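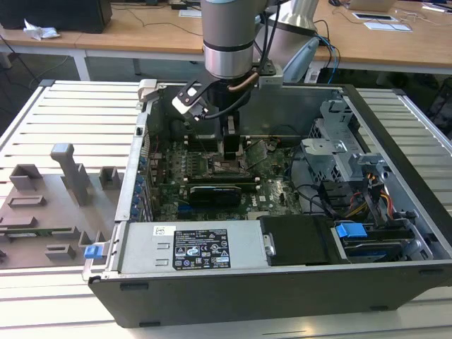
Sublimation paper supplier says I need a new printer profile. Do I?

I run a small shop, mostly polyester flags and sports shirts. I bought 500 sheets of Vosent paper because it was cheaper than what I had. Same ink, same press, same 200 degrees, and now my blacks come out brown and the reds look tired. The supplier says the paper is fine and I should pay Mikstead for a custom color profile. That sounds to me like selling me the fix for their own bad paper. Has anyone paid for one of these and seen a difference?

posted by flagpole_ink

pressroom_rat
I'd be suspicious too. Brown blacks are usually a pressing problem before they're a profile problem. Too long or too hot and black goes brown, and it doesn't matter what profile you loaded. Is your press really at 200, or does the display say 200? Those displays lie. Get a cheap probe or some temperature strips and check the corners as well as the middle. Then press the same file on your old paper and the new one, one right after the other, on the same roll of fabric. If both are brown, leave the paper alone and keep your money.

If only the new one is off, a profile might help. I've bought 2 over the years. One was good and one I couldn't tell from the free one. 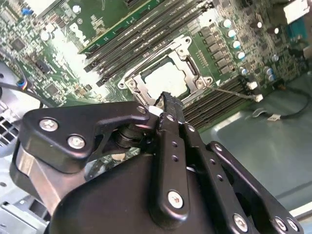
CPU socket on a computer motherboard

dyesub_dot
just get a new profile, it's not that much

tworolls
Not that simple. A profile is made for one ink, one paper, one fabric and one set of press settings. If Mikstead sends you a file without asking you to print and press a chart first, it's a generic file with your name on it. Ask them that before you pay. Also check you're printing on the coated side. I wasted 2 days blaming Vogler ink for that - the sheets were in upside down.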